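Do Color-Coded Bins Make People Sort Better?
Project report, second draft
Marama Rewi and Cillian Ó Súilleabháin

Background

The town of Jemstead switched to color-coded recycling bins in July, and the council's leaflet says sorting improved right away. Our teacher suggested we test that claim. We went in doubtful and we are still doubtful, though for different reasons than we expected.

Method

We handed out 293 short surveys in Jemstead and in Rekeldale, where the bins are all gray. We got 200 back. Of those, 124 came from Jemstead, so the two towns are not evenly matched. We also talked to 12 households at more length.

What we found

Most Jemstead people said the colors helped them. That sounds good until you look at the follow-up question, where we asked which color was for plastic. Plenty of the same people got it wrong. Saying a thing helps is easy when somebody with a clipboard is standing on your porch.

Rekeldale did no worse on the sorting questions. Cillian thinks this is because Rekeldale has had the same rules for years. Marama thinks our questions were too easy. We could not settle it with the data we have.

Problems

The leaflet gives no figures from before the change, and the council office did not answer our two emails. Without those, "improved" could mean anything. We also never looked inside a bin, so all of our results rest on what people told us. 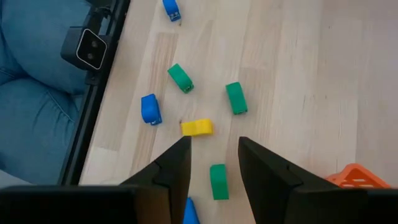
If we did the project again we would ask to weigh the contents of each bin and skip the opinion questions.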